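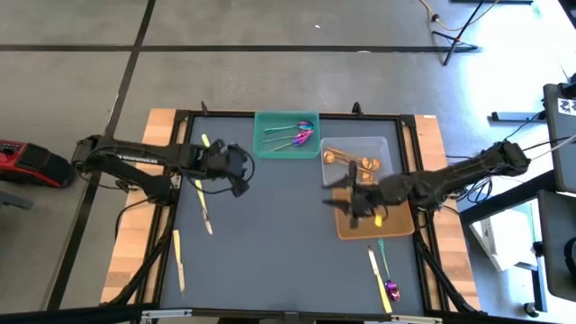

*Figure 1. Sorting table with the teal bin, the clear bin, the orange tray and unsorted cutlery.*

# Container Layout for Mixed Cutlery Sorting

Zustport Technical College, Nazarenko Workshop
Final report, November 12, 2024

## 1. Background

The Grillness canteen in Cilthorpe takes back its cutlery in one mixed tub. Knives and spoons are separated by hand before they go into storage. In May the canteen asked for a container layout that would keep colored and gold spoons apart and give the knives a place of their own. This report covers the layout and the sorting rules. Washing and drying are outside its scope.

## 2. Sorting rules

Each piece is assigned by type first and by finish second.

| Piece | Container |
|---|---|
| Spoon, iridescent or colored | Teal bin |
| Spoon, gold or copper | Clear bin |
| Knife, yellow handle | Orange tray |

The two bins stand at the far side of the table. The tray is placed below the clear bin. It is shallow, so a knife can be laid down flat and picked up again by the handle. A deeper container was tried for the knives and dropped, as the blades crossed and the handles ended up at different heights.

## 3. Starting condition

Pieces are spread on the open surface before sorting starts. No piece may rest on a bin rim or on the table border. Knives and small spoons are allowed to touch or overlap, which matches the state of the canteen tub. 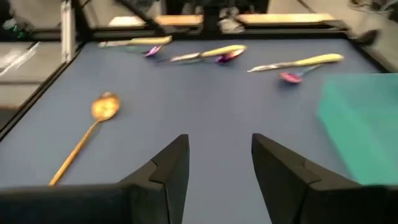
Overlaps were the main source of delay. When a thin spoon handle runs under a knife, the knife has to be moved first. Large gold spoons lying apart from the rest gave no trouble.

## 4. Results

The test set came to 700 placements over 9 sessions. Of these, 539 were correct on the first attempt. Most of the errors were spoons with a warm pink finish placed with the gold ones. Knives were rarely misplaced. 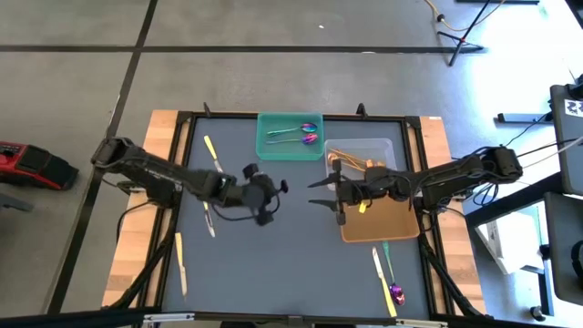 Bin position was changed 2 times during the project. The first layout had both bins side by side with no gap, and long handles reached over the shared wall. Moving the clear bin slightly closer to the front edge fixed this. The second change widened the gap between the bins.

## 5. Open points

- The clear bin fills unevenly when handles are fanned out. A divider has not been tested.
- Forks were left out of the test set and need a container.
- The pink finish needs a written color reference for the canteen staff.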